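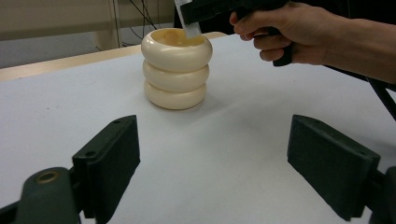

Week 4 – House rules for gripper work

Okay, last week ran long, so I'm picking up where we stopped: what counts as good practice when you're at the bench with a gripper in your hand. Most of this comes from the Groltton lab sheet, which Sadia Ansari wrote and which I've been adding to (and arguing with) ever since. The formal safety standards come later in the course. These are the everyday rules, the ones I'll be grading you on.

Before you start

Clear the table. I mean really clear it – phones, pens, your coffee, all of it goes on the shelf by the door. If the task sheet says one cup and one tab, then one cup and one tab is what I want to see on that surface. Last term the Paewai group left a roll of tape at the edge of the table in 477 takes and we had a long, sad meeting over whether to keep them. (We kept them. I still think we shouldn't have.)

Check your finger pads. Screws snug, pads facing each other squarely, nothing stuck to the faces. Open and close fully 4 times and listen. If it clicks or drags, put a tag on it and take another one. Please don't fix it yourself, even if you're good at that kind of thing!

Cables go behind the table or overhead, never across the part you work on. Give yourself slack before you begin.

While you work

Move at the speed you'd use to hand somebody a full mug. Everybody goes too fast the first day, me included.

Your free hand stays out from between the pads. If the task needs two people or two tools, agree out loud who moves first. Doğukan Uçar likes to say "mine" and "yours" like he's playing volleyball, and I've come around to it.

For insertion tasks, line up over the opening first, stop, then go down. If you touch the rim, back off and line up again. Don't wiggle it in. A wiggle might get you there, but it teaches a bad habit and it's rough on the parts, the thin ones especially.

Dropped something? Let it drop. Finish the take, mark it as a drop, and reset. Grabbing at a falling part is how Heather Treloar got a very impressive bruise over at Trarside.

Breaks: stop after 30 minutes, whether your wrist complains or not. The pistol grips are heavier than they feel at first.

Writing it up

Each take gets a line in the Mida log: task, who held what, good or bad, and a short note if bad. "Bad" alone isn't a note. "Missed the rim on the left side" is a note. Log it before the next take, while you still remember.

Two people look at every batch, and neither of them can be the person who recorded it. That takes roughly an hour per batch, so plan for it. If the 2 reviewers disagree, bring it to Joyce Sang and go with her call.

For Thursday

Read the rest of the lab sheet and come with one rule you'd change and the wording you'd use in its place. Sharon Mohamedi is sitting in, and she wrote the old version of the cable rule, so if that's the one you want to go after, have your reasons ready.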